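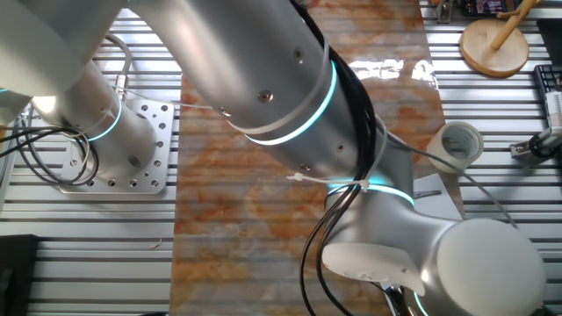

4. What stays on the table

4.1 Tables and surfaces

The workshop at Hotadura has 16 shared work tables in two rooms. Each was visited for seven weeks, starting in August, once before the first users arrived and once after the last had left. We logged an item if it was lying or standing on a table at both the evening visit and the next morning visit and had not been assigned a place there on the table plan. Parts bolted to a table were treated as part of the table. Under this rule 286 items were logged. An item that stayed out for several nights in a row was counted once, and again only if it had been put away in between.

The tables differ in what they are made of. In the small room the tops are solid wood, oiled once a year. In the large room most of the tops are built from parallel aluminum extrusions, set side by side so that the top reads as a row of slats. Slatted tops are easy to clamp to and easy to wipe along their length, but users described them as poor surfaces for small things. Screws, pen caps and short lengths of wire settle into the slots, and a sheet of paper laid across them cannot be written on without something underneath. Tiruwork Assefa, who kept the log in the large room, noted that people brought a flat surface with them as a matter of habit and that this surface was often still there in the morning.

These flat surfaces are the subject of the present section. We call them boards, whatever they were first sold as. Some are offcuts of shelf, some are cutting boards from the kitchen, and some are finished panels bought for their looks. Figure 1 shows a board of the last kind on a slatted aluminum table in the large room. It is long and glossy, with a marble-like pattern in orange, cream and pale gray, and it lies down the middle of the table. A roll of white tape, a round wooden stand with an upright dowel and a black keyboard are on the same table.

4.2 Boards as places

Our first coding scheme had no category for boards. They were entered under "other," together with trays, mats and lids. The scheme was changed in the second week, after Aurélien Gaillard pointed out that the position of the remaining items could not be explained without them. The log sheets from the first week were then recoded from the photographs. Where the photograph did not settle the matter, the entry was left as it was.

A board does two things on a shared table. It gives a level surface, and it marks out an area. The second effect was the stronger of the two in our material. Users who found a board on a table worked around it even when it was bare, and several said they had taken it to mean that someone was coming back. Only a few had ever moved one. When asked what they would do if they needed the room, most said they would go to another table first. One user of the small room had kept a panel on the same corner for the whole observation period and told us she used it "maybe on Thursday, if at all."

Finish seems to matter here. Plain offcuts were moved, stacked and written on without much thought. Panels with a printed or polished surface were handled with more care and were more often left where they lay. We heard two explanations for this. Some users thought a finished panel looked like a piece of somebody's project. Others worried about scratching it on the metal edges of the table. Both explanations lead to the same result, and we did not try to separate them.

Glossy boards brought a further complaint. The ceiling lights in the large room run in line with the tables, and a polished surface placed lengthwise will pick up a bright patch that moves as the user moves. Users doing close work turned the board, shaded it with a notebook or covered part of it with paper. The paper was then logged as a separate item if it stayed overnight. Mulugeta Moges suggested entering the board and its paper as a pair, but by then the log was well under way and we kept to the original rule.

4.3 Small items

Most of the logged items were small enough to be carried in one hand. Tape was the most common single kind. Rolls of tape have a storage place at Hotadura, a rail by the door of the large room, and users knew where it was. They left tape out anyway. In the interviews tape was described as something that belongs wherever it was last needed, and returning it to the rail was seen as making work for the next person. The rail was never full at a morning visit.

We recorded tape by color and by whether the roll was standing on its edge or lying flat. The second of these turned out to be of little use. The color was more helpful. White tape moved freely between tables and was borrowed without asking. Colored tape was used by some groups to label their own materials, and a colored roll tended to remain with the group. We therefore advise against treating all tape as one kind of item in a study of this size.

Stands, holders and uprights formed a second group. This group includes any object whose main part is a base and whose other part rises from it: spool pegs, hook stands, dowels set in a round or square foot. Their share of the log was small, but they stayed out longer than anything except boards. They do not stack and they tip when put in a drawer. The shelves under the tables are too low for the taller ones. Several were made in the workshop by people who no longer use it, and current users could not say what they had been made for. They kept them all the same. A stand with nothing on it was rarely seen as rubbish, and in the exit interviews nobody could recall one being thrown out.

Keyboards and other desk equipment were the third group. These items are of interest since they belong to a different kind of work, and the table plan sets aside separate desks for it along the window wall. A keyboard on a work table usually sat near one end, with the user standing. Users explained that walking to the desks and back broke up what they were doing. Tsion Bogale's notes record the same explanation in nearly the same words from four people who had not spoken to each other about it. We take this as a fault in the plan. The desks are well made and well lit, but they are in the wrong place for anyone whose materials are on a table.

4.4 Reach

For every logged item we measured the shortest distance to the nearest long edge of the table. Anything farther than 700 mm from both long edges would have been beyond comfortable reach for most users, and on the widest tables such a strip does exist. It was nearly always empty of small items. Boards were the exception. A long board placed down the middle of a table can be reached from either side, and users on opposite sides sometimes shared one without having agreed to.

Small items were found mostly on the side from which the board had been used. They were set down next to it and less often on it. Users spoke of keeping the board clear, and the log supports them. At morning visits a board was more likely to have nothing on it than to have something on it, while the table beside it held the tape, the pencils and whatever else had been in use. A table in this state looks tidy to the person who left it. The person who arrives next sees the items at the side and has no way of telling which of them are finished with.

This difference in view came up in all of our interviews with users of the large room. Those leaving a table judged it by its middle. Those arriving judged it by its edge, where they wanted to put down their bag.

4.5 Cables and edges

Loose cables were logged only where they were not connected to anything. Connected cables belong to the equipment they serve and fall outside the rule in Section 4.1. We did, however, ask users about them. On slatted tops a cable lying across the slats was seen as a nuisance when wiping down, and the usual response was to wipe up to it and stop. Dust collected along the line. Users who tied their cables reported less trouble but did not always trim the ties, and the loose ends caught on cloths and sleeves.

The wooden tables in the small room showed less of this. They are used for shorter jobs and have their sockets underneath the top. We do not think the material of the table explains the difference.

4.6 Limits

The two visits a day tell us what was on the tables before and after use and nothing about the hours between. An item put away at noon and taken out again at four appears in our log as one that never moved. The interviews fill in part of this gap, but people do not remember small things well, and their accounts of tape in particular were not reliable.

The log also depends on the table plan, which was drawn up by Tolera Woldegiorgis before the large room was rearranged. Two tables had changed places. Items with an assigned place at one of them were logged as left out when they were found at the other, and we corrected these entries by hand. A few may have been missed.

Finally, boards were not labeled. When a board disappeared from one table and a similar one appeared at another, we treated it as the same board if the pattern and the length matched. Plain offcuts could not be followed in this way, so the remarks in Section 4.2 on how long boards stay in place rest mainly on the finished panels.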